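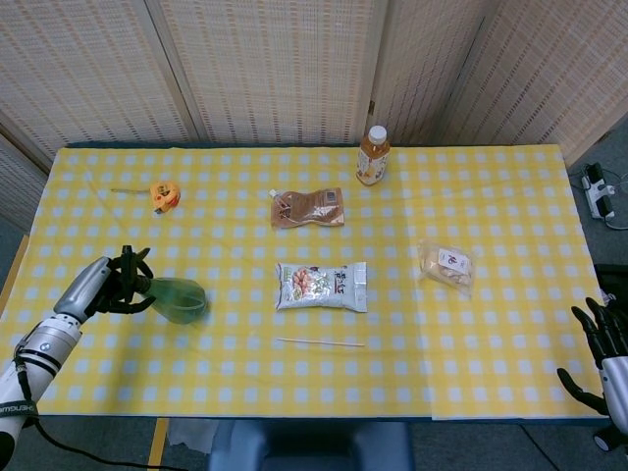

Nolden gets to keep its "Tap Shelf" name, at least for now

I've been following this one since January, so forgive me if I sound a little too excited about a trademark ruling. A judge has turned down Dankwa's request to stop Nolden from calling its in-app storefront the Tap Shelf.

Quick catch-up if you missed it. Dankwa sells a point-of-sale app for small shops, and one of its menus has been called TapShelf (one word, capital S) for years. Nolden launched its own storefront last fall, two words, and Dankwa's lawyers were in court before the holidays asking for an order to make them take it down while the case goes on.

The judge said no. The ruling is short and pretty readable, by the way – I got through it over one cup of coffee. The main point is that Dankwa hadn't shown shoppers were likely to mix the two up. It had leaned on a survey of 500 people, and the judge didn't think much of how the questions were worded. I have to agree! One of them practically told people which company to pick.

Two of the 3 claims are still alive, though. Dankwa can go ahead on the trademark itself and on a contract claim left over from when the two companies were partners. The false advertising claim is gone.

I called both sides. Ruba Mansour, a spokeswoman for Nolden, told me the company was "very happy and getting back to work." Dankwa's lawyer, Obadia Makori, said his client still expects to win at trial and is deciding whether to appeal. He wouldn't say when they'd decide, and I did ask twice.

If you sell through the Tap Shelf, nothing changes for you. Nolden says 800 stores are signed up so far and that it would like to get to 1000 by summer. Ginette Delorme, who runs a yarn store in Lutcombe and sells on both systems, told me she had no idea there was a lawsuit. She was more interested in whether the fees were going up (Nolden says they aren't, for this year anyway).

Next up is a scheduling meeting with the judge, where they'll try to settle on a trial date. Both companies have also been told to talk to a mediator first. I'll be at the scheduling meeting if it's open to the press, and I'll post whatever I hear that same afternoon.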